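4.2 Table length and how long people stay

The claim that long shared tables make strangers linger is repeated so often in the hospitality literature that few authors still cite a source for it. Yimyam's survey of canteens in Siriwan is the usual starting point, and it deserves a harder look than it has had. It drew on 565 questionnaires, all handed out at lunch, and asked diners to estimate their own stay. People are poor judges of how long they have been sitting. A diner who enjoyed the company may well report a longer meal than the one she had.

Tatlı's reply corrected part of this by timing diners at the door, yet it brought in a problem of its own. The long tables in her sample stood in the newer rooms, and the newer rooms were also quieter and better lit. Any of these could account for the extra 6 minutes she reports. Her regression controls for noise but says nothing of lighting, and the paper gives no floor plans from which a reader might judge.

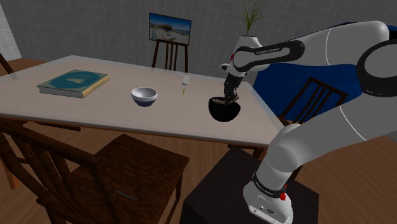 Figure 3. Dining area with a long table, computer rendering.

Our own reading of the evidence is that table length has been asked to carry too much. In the Prirnden canteens, where we had door counts for 670 meals, the link between length and stay weakened once we separated people who arrived alone from those who came in groups. Groups stayed longer wherever they sat. Part of the trouble is that studies seldom agree on what they are measuring. A long, pale beige table like the one in Figure 3 would be coded as "communal" under Yimyam's scheme on its length alone, while Tatlı would also want to know how the seats were assigned. We doubt that either label tells us much about whether two strangers will talk.

We also could not repeat the finding that solo diners at shared tables return more often. The effect appeared in three of our canteens and vanished in the rest, a pattern we would expect from chance. Return visits were taken from meal card records, and cards are lent to coworkers more often than the operators like to admit. Until someone moves the same diners between tables in the same room, we see little ground for the advice now given to canteen designers.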